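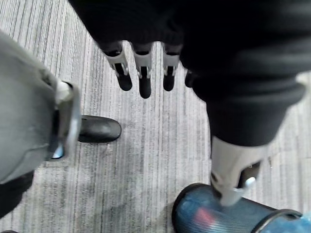
Striped carpet in mixed grays, viewed from above.

Grikasico Striped Carpet Tile
Item number 2432
Manufacturer: Zadosgate Contract Flooring
Category: Carpet tile, commercial interiors

Overview

The Grikasico range is a loop pile carpet tile intended for offices, classrooms, corridors and meeting rooms. The yarn is dyed before tufting, and the color runs through the full depth of the fiber. Tiles may be laid in one direction for a continuous stripe or turned a quarter for a checkered floor. Zadosgate recommends the continuous layout in rooms longer than they are wide.

Colors

Grikasico is supplied in four standard colors: Slate Line, Harbor, Dry Grass and Brick Dust. Special colors are available on orders of 1659 tiles or more. Customers should request a current sample before ordering, as screens do not reproduce gray shades reliably. Samples are cut from production stock and may not show the full stripe repeat.

Specifications

Tile size: 20 in. by 20 in.
Construction: Tufted loop pile
Face fiber: Solution-dyed nylon
Backing: Cushioned, with fiberglass layer
Tiles per carton: 16
Use: Heavy commercial, indoor only

Installation

The subfloor must be clean, level and dry. Cartons are to be stored flat in the room of installation for 24 hours before work begins. Arrows printed on the backing show the direction of the pile. Use Lollent release adhesive or an approved equal; permanent adhesives void the warranty. Tiles from different dye lots should not be mixed within one room.

Chair mats are not required on this product. Casters should be of the soft type.

Care

Vacuum daily in entrances and corridors and twice weekly elsewhere. Blot spills with a white cloth and cold water. Hot water extraction may be carried out twice a year. Bleach and solvent cleaners should be tested on a spare tile first. A damaged tile can be lifted and replaced singly, and the purchase of one additional carton per floor is advised for this purpose.

Ordering

Stock colors ship from the Pavliuk warehouse. The minimum order is two cartons. Prices on this page took effect on Wednesday, January 5, 2022.

Carton, standard colors: $69
Sample: No charge
Transition strip, 6 ft.: See item 3155

Orders for schools and public buildings are handled by Veronika Magyar, Contract Sales. Technical questions, including requests for test reports, should be addressed to Yevdokiia Bondarchuk, Product Standards.

Returns are accepted on unopened cartons within 30 days of delivery. Cut tiles and special colors cannot be returned.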